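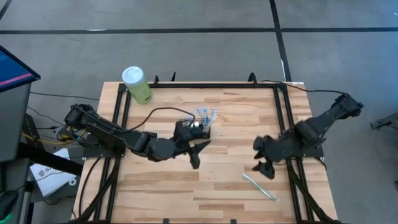 *Toothbrushes and their holder, with a green canister at the back of the table.*

**Bathroom sorters wanted — Midik Home Packing, Urnuslow**

We are looking for people to help put together bathroom sets for furnished flats. The work is at our Urnuslow packing room and runs through November. You do not need to have done anything like it before.

Midik supplies the small household goods that go into short-let flats before the first tenant arrives. Most of our orders are kitchen boxes and bedding. This winter we have taken on bathroom sets as well, for the Cruickshank building on the east side of town. There are 88 flats in it and each one gets its own set.

## The work

You will be at a table for most of the shift. A set is built up from the stock shelves behind you and checked against a printed sheet. The usual contents are:

- toothbrushes and a holder
- a soap dish and a bar of soap
- hand towels and a bath mat
- a tub of cleaning wipes
- toilet roll, two packs
- a small bin with liners

Toothbrushes stay in their wrappers when they go into a box. We also dress one sample bathroom for each floor, which the letting agent shows to visitors, and for those the brushes are unwrapped and stood up in the holder with the heads at the top. Sample brushes are thrown away afterwards and must never go back on the shelf.

Soap and wipes are packed upright on the left of the box. Towels go in last. If a sheet and a shelf do not agree, leave the box open, put a yellow slip on it and carry on with the next one. Someone from the stock desk will come and sort it out.

There is some lifting. A finished box is light, but the bath mats come in bales and need two people. There is a trolley for moving them and we expect you to use it.

## Hours and pay

Shifts are 9 in the morning until 2 in the afternoon, with one paid break. You can ask for two, three or four shifts a week and we will try to keep them the same each week. Pay is by the hour, at the rate printed on the application form, and goes into your bank account at the end of the month. We do not pay by the box.

The first shift is a paid training shift. You will pack alongside somebody who knows the sheets, and nothing you pack that day is sent out until it has been checked.

## Who we are looking for

Anyone over 18 who can read a packing sheet in English and is happy to do the same job for several hours. You will need to be able to stand for part of the shift, although there are high stools at every table. If you need a lower table or a different chair, put it on the form and we will have it set up before you start.

Please wear flat closed shoes. Long hair should be tied back. Strong perfume is a problem near the towels, so leave it off on working days. Gloves are provided for the sample bathrooms.

## Getting here

The packing room is in the Flatau Building, on the ground floor, round the side past the bicycle racks. The 33 bus stops opposite. Parking is limited and the spaces by the loading door have to be kept clear. There is a kettle, a fridge and a microwave. The nearest shop is a ten-minute walk, so most people bring lunch or eat when they get home.

## How to apply

Pick up a form from the Midik front desk or ask for one to be posted to you. It is one page. Tell us which shifts you can do and whether there are any weeks in November when you will be away. We do not need a CV.

Everyone who applies will be invited for a short visit to see the room and try packing a set. It takes less than half an hour. We will let you know either way within a week of your visit.

If you have worked for us before on the kitchen boxes, you do not need to come in for a visit — fill in the top half of the form and write "returning" across it.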